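Print this page | E-mail this page
Reading time: 3 minutes

Eden Arm Project: where the money is and what I'd like to do with the rest
1/31/21

Hi Tamara,

You asked for one page on the equipment money before you talk to the people at Turden, and I've gone a little over, sorry! I'll put the spending first because I know that's what you'll flip to anyway.

Spent so far

We have spent $1336 of the $4000. Most of that went to the workstation upgrade (new graphics card, more memory, and a power supply I hadn't planned on until the old one started whining at me). The rest was cables, a decent clamp-on desk mount and a stack of printed marker tags in a couple of sizes. I bought the tags early because they're cheap and they take forever to ship, and I'm glad I did.

I have not bought the arm. I know the plan you signed off on had us ordering it by now, and I want to explain why I'm still sitting on that part of the budget. Flumusier came back with a quote that covers the arm and the controller but leaves out the mounting plate and the spare gripper pads, and once you add those plus freight we're over. Marín has a used one that fits the budget fine, but I haven't gotten a straight answer on how many hours are on the joints. I've asked twice. I'll call them again this week and if I get another "we'll look into it" I'm going to cross them off.

What we've been doing in the meantime

Simulation, and lots of it! The practice room in Eden is up and running and I've been working in it most days. We've finished 100 runs of the basic reach task, and I've started on the harder version where the arm has to come in at an angle. My notes on those are messy but they're in the shared folder if you want to poke around.

The nice part is that the simulation has already changed the shopping list. I had a second camera down as a must-have and I now think it can wait until June, after we've seen how far the first one gets us. I'd sooner put that money toward lights.

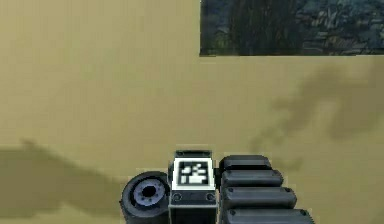 Lighting is the line I want to add, and it wasn't in the original budget at all. I'd always figured we would use whatever was on the ceiling and be done with it. Then I started paying attention to shadows in the rendered room, like the big soft one on the wall under the painting and the other one over to the left of the arm, and I began wondering what our real corner is going to do to the tracking once people and equipment are moving around in it. The marker on the arm has that bright white border and stands out nicely against the dark block it sits on, but I'd want to try it under bad light before I trust it. So I'm asking for 2 dimmable panels on stands, the plain kind photographers use. I don't need anything fancy, and I can borrow one for a weekend first to see what size makes sense.

What I need from you

An okay to move the second camera money over to lights, mostly. Also, could you ask Turden whether freight counts as equipment or comes out of the general pot? The form doesn't say, and it makes the difference between the Flumusier quote working and not working.

If they're strict about it I'll go back and ask for a price without the controller, which we might be able to get separately. I haven't looked into that very hard yet. The receipts are scanned, except for the one for the desk mount, which I'm still hunting for in my e-mail.

Talk soon, and thanks for being patient with me on the arm!

Print this page | E-mail this page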